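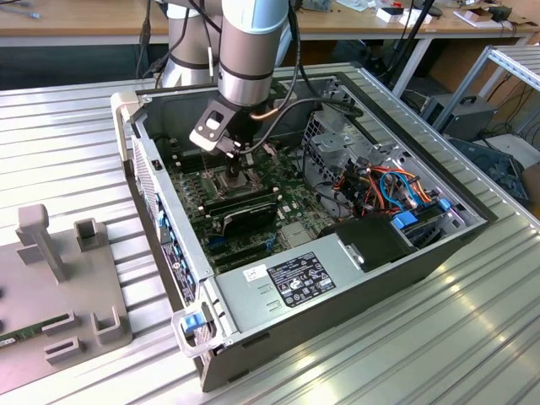
Desktop tower on its side, side panel off.

Search this site Enter keywords Go

Old PC shuts off after 45 minutes, worth fixing?
Posted by Lowri Rowlands

My mother's desktop switches itself off after 45 minutes, usually while she's doing her recipes. She has 3,059 of them saved and has cooked maybe four. The fan sounds like a hair dryer. A repair place quoted me $300, more than I'd pay for the whole computer with a casserole thrown in. Is there anything I can try first?

Tuva Strand
Dust, nine times out of ten. Unplug it, take the side off and blow it out with canned air in short bursts. Hold the fan blades still with a finger while you do it. Don't use the vacuum cleaner, whatever your uncle says.

If it still shuts off, the paste between the processor and its cooler has probably dried up. A tube costs less than lunch. Clean off the old stuff with rubbing alcohol and put on a blob the size of a pea.

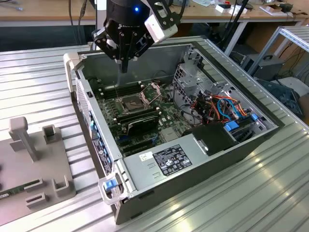
Lay the case flat before you pull the cooler, and give it a small twist first so the chip doesn't come up with it. Set aside 30 minutes, plus however long you need to find the screw you dropped.

And copy the recipes to a USB stick before any of this. All of them, even the aspics.

Gerardo Cruzado
buy a new one

Rostislav Havlíček
Mine did the same thing every August. I moved it out of the cabinet under the TV and it has been fine. Where does your mother keep hers?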